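Farzana Paracha
5/12/24

小型アームに手で作業を教える話を、忘れないうちにまとめておく。スポンジの立方体をつまんで持ち上げ、決めた場所に置くだけの作業。長いのでスレッドにします。

前提から。アームは3Dプリントの部品とサーボで組んだもの。操作は手元に置いた同じ形のアーム(以下リーダー)を人が動かし、机の上のアーム(以下フォロワー)がその角度を追いかける方式。ボタンやジョイスティックは使わない。

リーダーとフォロワーをつなぐソフトは社内で作ったHerkis。関節の角度を読み、そのまま相手に送り、同時にカメラの映像と一緒に記録する。凝ったことは何もしていない。

記録したデモの確認と仕分けにはFliditzを使っている。こちらも社内製。再生して、良い、悪い、保留を付けていくだけの画面。地味だが一番長く開いているのはこれ。

私はGriltomettiで操作する側の担当。学習の方はEusebioが見ている。なのでモデルの話はあまり書けない。書くのは手元の話です。

最初にやるのは原点合わせ。リーダーとフォロワーを同じ姿勢にして、その値を記録する。ここが少しでもずれていると、指を閉じたつもりで閉じきっていない、ということが後で起きる。

原点合わせは毎朝やる。4月に始めたときは週に一度でいいと思っていた。途中で一回サーボを交換し、そのあと合わせ直すのを忘れて、半日分のデモを捨てた。それ以来毎朝。

次にベースの固定。クランプが緩いとデモの間に台座が少しずつ回る。人間は映像や目視で勝手に補正してしまうから操作中は気づかない。データには残る。始める前に台座を手で押して確かめる。

ケーブルも見る。腕を振り切ったときに突っ張らないだけの余りを取っておく。余らせすぎると今度はつまむ物に引っかかる。可動域の端まで一度ゆっくり動かして、どこにも触れなければそれでよし。

つまむ物は発泡の立方体。軽くて、落としても音がしないし、指がぶつかっても壊れない。オフィスの中でやるので音がしないのは大事。木のブロックを試した週は隣の席から苦情が来た。

ただし柔らかい物には柔らかい物の面倒がある。どこまで閉じても潰れてくれるので、握りすぎに気づきにくい。リーダー側には力が返ってこない。手応えがないまま閉じることになる。

だから閉じる量は指の感覚で覚えるしかない。私のやり方は、触れたところで一拍置いて、そこから少しだけ足す。足した分で持ち上がらなければ、そのデモは失敗として終える。握り直して続けない。

握り直しを入れるかどうかは意見が分かれた。Eusebioは、失敗から立て直す動きも見せておきたいと言う。私は最初の段階では要らないと思っていた。結局、握り直しは別のタスク名で別に録ることにして、混ぜないことにした。

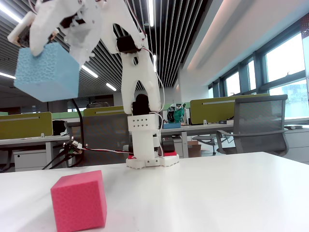 持ち上げの高さは、始めのうち人によってばらばらだった。私は低め、Vascoはかなり高く上げる。どちらでも作業としては成立する。でも混ざると、動きの途中で迷うような軌道が出てくる。Eusebioに見せられて納得した。

それで高さの目安を決めた。隣に置いてある物を余裕をもって越えられる高さまで。数字では決めていない。操作しながら数字は読めない。

速さについても決めた。遅い方がいいと思われがちだが、遅すぎるデモは使いにくい。ほとんど動いていないコマが延々と続くことになる。普段コップを動かすときより少しゆっくり、くらいで説明している。

迷ったら止まらない、も決まりに入れた。途中で止まって考えると、止まった時間がそのまま記録される。どこから近づいてどちらに置くかは、記録を始める前に決めておく。

近づき方は上から。横から滑り込ませる方が楽な配置もあるけれど、他の物に当たる。立方体の面に対して指が平行になるよう手首を回してから下ろす。下ろしながら回すと角に乗り上げる。

角に乗り上げると立方体は傾いたまま持ち上がる。これは落ちるとは限らない。傾いたまま運べてしまうこともある。そのときに良い、にするか悪い、にするかでまた話し合いになった。

今の基準はこう。傾いていても、置いたときに面で着地すれば良い。角から着地して転がったら悪い。着地してから自分で倒れて正しい場所に収まったものは保留。保留は後で二人で見る。

基準を書いた紙を操作席の横に貼ってある。最初は長い文章だったが、Nathalie Nijsが半分に削った。削った版の方がみんな守る。

カメラは2台。机全体が入るものと、手首に付けたもの。操作者は原則としてモニターの映像だけを見て動かす。机の上を直接見ない。

これは慣れるまでかなりつらい。直接見た方が簡単に決まっている。でもモデルには目が2台分しかない。自分の目で見てつまんだデモには、モデルに見えていない情報が入り込む。映像の中で物が指の陰に隠れているのに、操作だけは迷いなく進む。そういうデモになる。

なので操作席の前に衝立を置いた。前は、見ないように気をつける、という運用だった。気をつけても見る。私も見ていた。衝立を置いてから成功率は落ちた。落ちた方が正しい数字だと思っている。

手首のカメラだけだと距離がつかめない。白い机に白い指、背景も白っぽいと、指先がどこまで来ているのか分かりにくい。影を頼りにする。影と物の間が詰まってきたら近い。

照明の話もここで。窓が大きい部屋なので、昼間と夕方で影の向きも濃さも変わる。ブラインドを閉めて照明だけで録る案もあったが、やめた。実際に動かすのは同じ部屋なので、明るさの違いも入っていた方がいいとEusebioが言う。

代わりに、同じ条件のものばかり続かないように時間帯を散らしている。午前に全部録って午後は確認、という方が私は楽なのだけど、午前と午後で半分ずつ録る。

カメラの露出は自動を切る。自動のままだと、白い部品が大きく映った瞬間に全体が暗くなる。設定を切ったつもりでも、接続し直すと自動に戻る機種がある。うちのはそれだった。開始時に確認する項目に足した。

ピントも同じで固定。近くに合わせるか遠くに合わせるかでまた迷ったが、つまむ瞬間の距離に合わせた。遠くはぼけてよい。 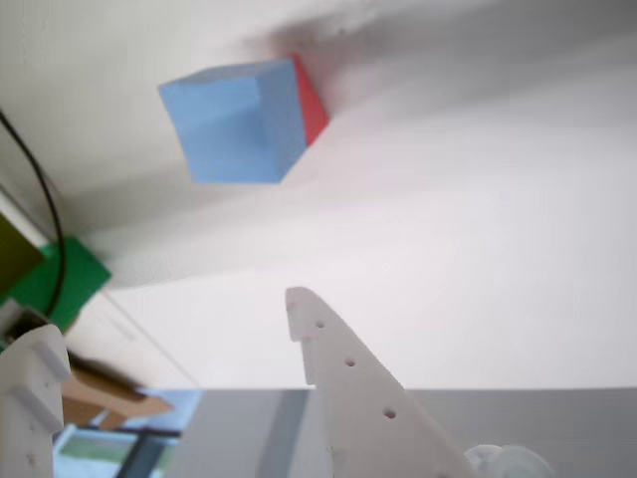 一日に録る本数は40まで、と決めている。もっと録れる。録れるけれど、後半のデモを見返すと雑になっているのがはっきり分かる。リーダーを持つ腕が疲れてきて、下ろす位置が手前に寄ってくる。

疲れ方にも個人差がある。Vascoは終わりの方で速くなる。私は遅くなる。Nathalieは変わらない。彼女は途中で黙って席を立って休んでいるだけで、それが正解らしいので全員そうすることにした。

リーダーの持ち方。指を引き金にかけて握り込む人が多いが、手首の関節が動かしにくくなる。私は親指と人差し指で閉じる部分を持ち、残りの指は添えるだけ。肘は机に置かない。置くと届く範囲が狭くなって、端の物を取るときに姿勢が変わる。

初めての人には記録なしでしばらく遊んでもらう。つまんで置く、つまんで置く。うまくなる前に録っても使えないし、本人も緊張する。記録を始める合図が鳴ると急に固くなる人もいるので、合図の音は消した。画面の色が変わるだけにした。

練習の最初は物なしで、フォロワーがどのくらい遅れてついてくるかを見てもらう。わずかな遅れがある。速く動かして急に止めると、手を止めたあとにもう少しだけ動く。この分を知らないと机に指を突く。

机に指を突くと、だいたいプリント部品の方が負ける。指の先が欠ける。予備は常に引き出しに入れてある。欠けた指のまま録り続けると、見た目が変わるのでそれも困る。交換したらその日の記録に書く。

配置の決め方。始めの位置は毎回変える。人に任せると、取りやすい場所にばかり置く。自分では散らしているつもりでも、後から重ねて表示すると真ん中に固まっている。

今は画面に出た位置に置く。Fliditzに小さい機能を足してもらい、次に置く場所と向きを机の映像に重ねて出すようにした。置く人と操作する人を分けると早い。二人いないときは自分で立って置いて座る。いい運動にはなる。

色の指定もここに出る。どちらの色を取るかは指示文として一緒に記録する。指示文の書き方は最初に固定した。途中で「青いブロック」と「青いキューブ」が混ざっているのが見つかって、まとめて直した。直せる種類の間違いでよかった。

取らない方の立方体も置いておく。一つだけ置いて録ったデータで学習させると、色を見ずに、そこにある物を取りに行くようになった。考えてみれば当たり前だった。

逆に、取らない方をいつも遠くに置いていた時期もあって、これは近い方を取るモデルになった。人が無意識にやっている親切が全部入る。録る側としては、ここが一番面白いところだと思っている。

捨てる基準について。物が落ちた、別の物に当たって動かした、映像が途切れた、途中で誰かの手が映った。このあたりは迷わず悪い。手が映るのは、置く人が引くのを待たずに始めてしまうのが原因で、ほぼ操作者の焦り。

映像の途切れは見た目では分からないことがある。再生すると普通に見えて、時刻を見ると飛んでいる。これはHerkis側で検出して自動で印を付けるようにした。USBのハブを替えたらかなり減った。

ここまでに録ったのは全部で643本。そのうち学習に回したのは300本以上。残りは捨てたか、保留のまま置いてある。歩留まりが悪いと言われればそうで、最初の頃のものがほとんど使えていない。

最初の頃のものが使えないのは、うまくないというより、決まりがなかったせい。一本ずつ見ればちゃんと置けている。並べると別々の作業に見える。

やり直せるなら、少し録って、少し学習させて、動かして、それから録り方を直す。これを早いうちにやる。うちは数をためてから初めて学習を回したので、問題に気づくのが遅れた。

モデルに動かさせて見ていると、自分の癖が出てくるのが分かる。物の手前で一拍置くところ。あれは私。置いたあとに指を開いて、まっすぐ上がらずに少し右に逃げるところはVasco。本人は認めていない。

右に逃げる動きは、開いた指が物に引っかからないようにする工夫だった。悪くない。ただ、右に別の物があると押してしまう。なので、開ききってから上がる、に統一した。録り直しもした。

先日、MartensからCor Van Dammeさんが来て、半日操作してもらった。産業用の大きいアームを長く触ってきた人で、ティーチングペンダントで点を打っていく教え方に慣れている。最初の感想は、点を打たせてほしい、だった。

確かに、毎回同じ場所にある物なら点を打つ方が早いし正確。そこで競っても意味がない。場所が毎回変わり、物が柔らかく、つまみ方も少しずつ違ってよい作業だから手で見せている。

Corさんに言われて直したことがひとつ。終わりの姿勢を決めていなかった。置いたところで記録を切っていたので、次の始まりの姿勢とつながらない。今は置いて、上がって、決めた待機姿勢に戻るまでを一本としている。

待機姿勢は、手首のカメラに机の上がだいたい入る角度にした。ここから始まれば最初の一コマで物が見えている。見えていない状態から始めると、探す動きも教えなければならなくなる。

一番手間がかかるのは確認作業。録る時間より見る時間の方が長い。自分のデモは自分で判定しない決まりにしている。自分のは甘くなる。Vascoのは私が見て、私のはNathalieが見る。

判定が割れたものには短いコメントを残す。「指が面に平行でない」「置く前に迷いあり」程度。後で基準を直すときに、このコメントを検索して使う。感想だけ書いてあるものは使えなかった。

今困っているのは、奥の端に置いたとき。腕が伸びきりに近くなって、リーダーの小さな動きに対してフォロワーの先端が思ったように動かない。立方体の手前の縁だけをつまむことになって、持ち上げるときに回る。

対策は二つ考えていて、置く範囲を狭めるか、机の上でアームの位置を前に出すか。前に出すと今までのデータと見え方が変わる。範囲を狭める方に傾いているが、Eusebioの返事待ち。

もうひとつは積む作業。同じスポンジを重ねる。持ったまま下の物の上まで運ぶと、手首のカメラからは下が見えない。机全体のカメラだけで合わせることになる。練習では、まあ半分も乗らない。

これはしばらく記録せずに練習だけ続ける予定。操作する人が安定してできない作業を録っても、安定しないものが録れるだけなので。

質問がありそうなところを先に。手で直接フォロワーを持って動かす教え方はしないのか。試した。手が映像に入る。それと、持って動かすと手の力で部品がたわんで、再生したときに同じ位置に来ない。うちのような軽いアームには合わなかった。

VRのコントローラーはどうか。借りて試した範囲では、手首の向きは楽、関節の限界が分からないのがつらい。リーダーだと、フォロワーが行けない姿勢には手元も行けない。疲れるけれど、慣れるのは早い。

新しく入る人向けに、この内容を一枚にした手順書を作っている。原点合わせ、台座、ケーブル、露出、指示文、待機姿勢の順。Nathalieが削り終わったら、そちらも載せます。

明日は手前側の配置の続き。指の予備を印刷してから帰る。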